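Lamgate House, second floor - workstation and office safety check
Inspected by: Kiri Ashby
Copy to: Taha Bouzid, Gestport (building management)
Date: 9 July 2025

Comments are mine. Last year's form had OK in every box, including the box for a stairwell we don't have, so I have tried to write down what I saw.

1. Exits and walkways
Rear fire door opens fully. Pass.
Corridor by the copier: boxes of Jadmont paper stacked along one wall. I was told they would be gone by June. Fail.
Exit sign over the kitchen door is lit. The one by the meeting room flickers. Gestport says it was replaced. I would like to see the invoice.

2. Extinguishers
Kitchen unit: tag current, pin in place. Pass.
Copier unit: tag can't be read. Fail until somebody shows me a date.

3. Electrical
Two power strips plugged into each other under desk 20. Fail, same as last time.
Space heater at desk 44, Antal brand, unplugged. The owner says it is never used. Then it can go home.
Kettle cord: no damage found.

4. Desk surfaces and keyboards
Surfaces clean enough at most desks. Crumbs at 47. The vendor leaflet promises that a mechanical keyboard will cut wrist strain. I see no evidence for that in the leaflet, and a thick one can make things worse if the chair is too low. Check elbow height first and buy things second.

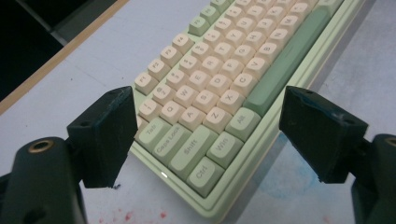
5. Chairs
Gas lifts tested on every chair. One at the window row sinks slowly under load. Tagged and pulled.
Armrests on the newer chairs hit the desk edge, so people sit too far back. The supplier calls this "adjustable". Comment only.

6. Reach and wrist position
Keyboard should sit straight in front of the user, with room ahead of it to rest the hands. Most people pass while I am standing there. I doubt it lasts past lunch. 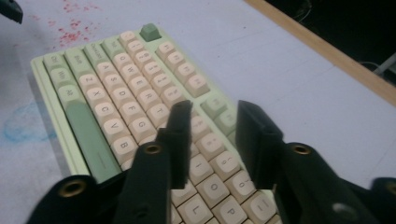 Mint-green keyboard with sage modifier keys, white tabletop.

7. Lighting and glare
Blinds work on the street side - one cord is frayed and needs a cleat. Readings on the desks came to around 200 lux at the back, which is low for paper work. Gestport's answer was that people have screens. People also have paper.

8. Cleaning products
Spray bottle under the sink with no label. Fail. "Everyone knows what it is" does not count as a label.
Keyboard wipes: stocked. Use them with the board unplugged, and go easy around the key labels.

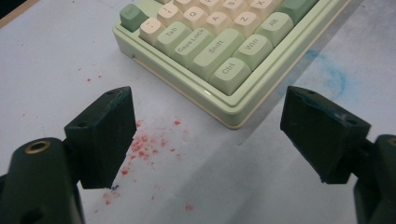
9. First aid
Kit present, bandages in date, eyewash missing. The sign-out sheet is blank, though the box of plasters is half empty. Partial.

10. Follow-up
Items 1, 2, 3 and 8 to Taha Bouzid. Please reply with dates. "In progress" was the answer last time and I am not accepting it twice.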